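Sleep, Screens and Getting Pregnant: What I Learned from My Health Science Project
Student project report, Teltamach College
October 19, 2020

When I told my roommates I was writing my fall project about sleep and fertility, they laughed for a solid minute and then asked if they could read it. So this one is for them too!
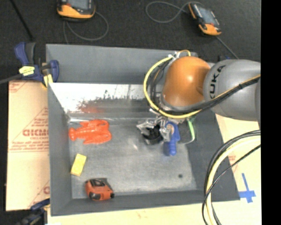 I picked the topic because everybody in my class was going for diet or exercise, and I wanted something a bit off to the side. Also, I sleep terribly. I stay up with my phone until my eyes hurt, I get up at a different time every day, and I had never once thought that this could matter for anything other than being grumpy in the morning. My question was pretty simple: do poor sleep and irregular hours go along with lower fertility in men and women, and how well do people my age know about it?

For the reading part I started with a list of 19 papers and ended up using eight of them. The others were either behind a paywall, about mice (sorry, mice), or so heavy on statistics that I couldn't follow what they had done and didn't want to pretend. I kept my notes in a spreadsheet with one row per paper, and I wish I'd added a column for how sleep was measured. Some studies ask people to fill in a form and some have them wear a tracker on the wrist, and those two don't always agree. I had to go back and look all of that up again in the second week, which was a very dull evening.

So, what did I find? Testosterone in men is mostly made during sleep, and several of the papers linked short nights with lower levels the next day. A few also saw lower sperm counts in men who slept badly, although very long sleep didn't look great either. In women the picture is messier. Night shifts and rotating shifts come up a lot, and they seem to go together with irregular cycles, but people who work nights often eat differently and have more stress, so it's hard to pull one thing out of the pile. I went into this hoping for a nice clear number of hours and I didn't get one. Most of the authors land somewhere in the normal advice range for adults and leave it there.

The second part was a short questionnaire with five questions, which I handed out in the Clivia building and at the Krajčí dining hall at lunch. I asked about bedtime, screens in bed, caffeine after dinner, and whether people thought sleep had anything to do with fertility. The last question was open, and that's where the good stuff was – someone wrote half a page about their night job at a bakery. Plenty of people knew about smoking and alcohol. Sleep was news to most of the ones I talked to, and a couple of them wanted to argue with me about it, which was fun but made me late for lab.

I should be clear about the weak spots. I asked whoever was in line for soup, so this is nowhere near a proper sample. Two of my questions were worded badly as well. "Do you sleep well?" means something different to every person, and I'd split it up next time into hours, waking up at night, and how rested you feel. And of course I didn't measure anybody's hormones, so the survey only tells you what people know and say.

I wrote the whole thing up using the Grudus template from the course page, and the charts are in the appendix. The colors came out strange when I exported them and I ran out of time to fix that.

As for me, the phone now charges on the desk across the room. I've kept it up for most of October and I fall asleep faster – or I feel like I do, I haven't tracked it. If I get to continue this in the spring I'd like to talk to people who work nights, starting with the baker if they'll write their name on the form this time.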